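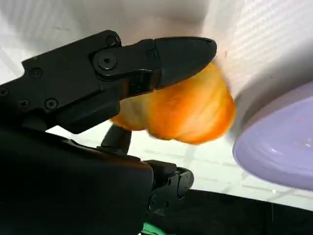 Grasp planning is the part of this course where perception and control finally have to talk to each other, and it's the part most of you have told me you were looking forward to (I was too!). Last week we treated an object as a tidy shape with a known pose. Bread is a kinder way to begin than it sounds, but look how much of the roll the upper finger hides from the wrist camera - the planner can't fit a good outline to what it can't see. So in Girero, our planning package, the wrist view only ever corrects an estimate that the head view has already made, and the correction is capped at 18 millimetres.

Home | Notes | Lab sheets | Reading

Week 2: Grasp planning with two views
15 October 2026, Hebden lab course

Do please read the Skondley config file before you come to the lab. It's only 51 lines long and I promise it's friendlier than it looks. The bits you'll be changing are the approach angle, the closing speed and the table height, and I'd leave the last of those until you've got the first two behaving themselves.

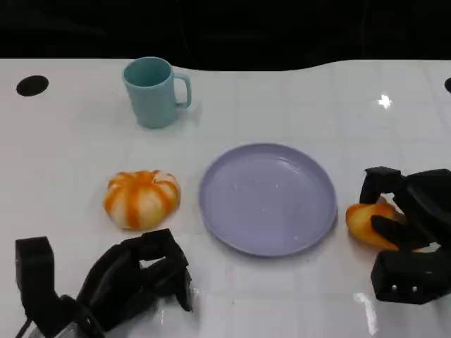

Why does the planner keep both arms in its collision model when only one of them is grasping? An arm that's waiting still takes up room, and a path worked out without it may run straight through it.

You can switch this off in Tredideck, and every March somebody does, usually to make the plan come back faster. By all means try it in simulation and compare the two paths, but put it back before you go anywhere near the hardware.
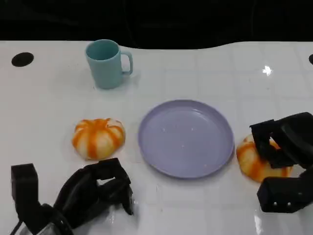 Photo: Hebden lab course

Two striped pumpkins make a nice problem for the tracker. They match, so colour won't tell you which is which, and the one on the right is partly hidden by the gripper's fingers. Girero gets round this by carrying each label forward from the previous estimate, and it holds on to a hidden object for 18 updates before letting the label go. Try a smaller number and then a larger one, and write down what happens to the labels each time - a sentence or two is plenty.

Bring your plots to the next session, even the ugly ones.

Hebden lab course notes | Contact the course office | Back to top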